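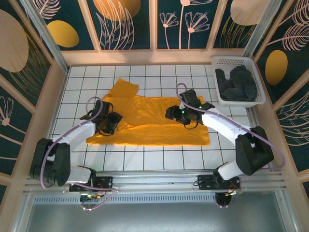 Last changed: November 29, 2018

Folding practice for new club members

Welcome, everybody! Start with one piece of cloth from the basket or the yellow-orange one, and spread it over the tiles between the two arms. Leave the wrinkles in, please (Sylvie Hiebert likes it messy, and so do I). Bring both grippers in slowly and look for an edge before you close on anything.
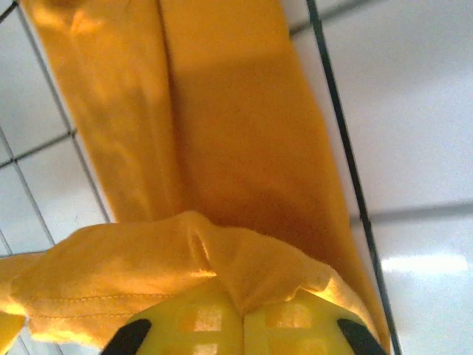

Once you have a good pinch, lift a little and wait for the cloth to stop swinging. Then carry it across, lower it, and let go one arm at a time. Save your run under your own name, and ask Colton Turcotte if you get stuck!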